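4.2 What the players did with the supply rule

I'll own up to a bias before I get into the numbers. I've been playing turn-based war games since I was far too young for the manuals, and I've always thought supply lines were the best bit. So when Guoqing Cao suggested we build the whole study around a supply rule (units more than two hexes from a depot lose a movement point each turn), I was delighted, and I fully expected the players to love it as much as I do. They didn't, at least not to begin with!

We recruited 100 players through the games society at Brendmont and the evening club in Stodville, and between them they finished 841 matches of Dralteo over the spring. Every match used the same river map described in Section 3, with the same starting armies, and the only thing we changed was how the supply rule was shown on screen. In the plain version you got a small number beside each unit. In the shaded version the hexes themselves went darker as you moved away from a depot, so you could see at a glance where your tanks would start to struggle.

The plain version went down badly. Players pushed their armour over the river on the opening turns, ran out of movement on the far bank and then sat there being shelled. A lot of them told us in the exit chat that the game had "cheated" or that their units were "stuck for no reason", even though the number had been sitting next to the unit the whole time. I watched one of the Stodville regulars (a very good player, by the way, he beats me every time) lose a whole column like this twice in the same evening and blame the pathfinding both times.

With the shaded map people slowed down. They built a second depot before crossing, they kept their trucks behind the infantry, and they started talking about the river as something to plan for. Matches ran longer too, which worried us a bit, but the players who had the shaded map were the ones who kept asking for another game at ten at night when we wanted to lock up.

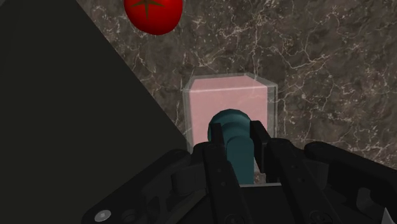 Figure 2

Where it gets interesting, I think, is the computer opponent. We used the Mustonen script for it, which plays a cautious game and never outruns its own supply. Against players on the plain version it looked like a genius. Against players on the shaded version it looked rather dull, and several people asked if we'd turned the difficulty down. We hadn't touched it. All the cleverness people had been giving it credit for came from their own mistakes on the far bank, and once those dried up there wasn't a lot left to admire.

That leaves a problem for anyone designing this sort of game, and I don't have a tidy fix. If you make a rule easy to see, you may also need a tougher opponent to go with it, and writing one of those is much harder than tinting a few hexes. Guoqing would like to try an opponent that goes hunting for depots, and we've got a rough version running, though it has a habit of abandoning its own headquarters to chase a single truck.

One small thing to add on the map size. We capped it at 400 hexes so a match would fit into an evening, and that probably makes supply matter less than it would on a big campaign map, where the distances really bite. We come back to this in Section 5.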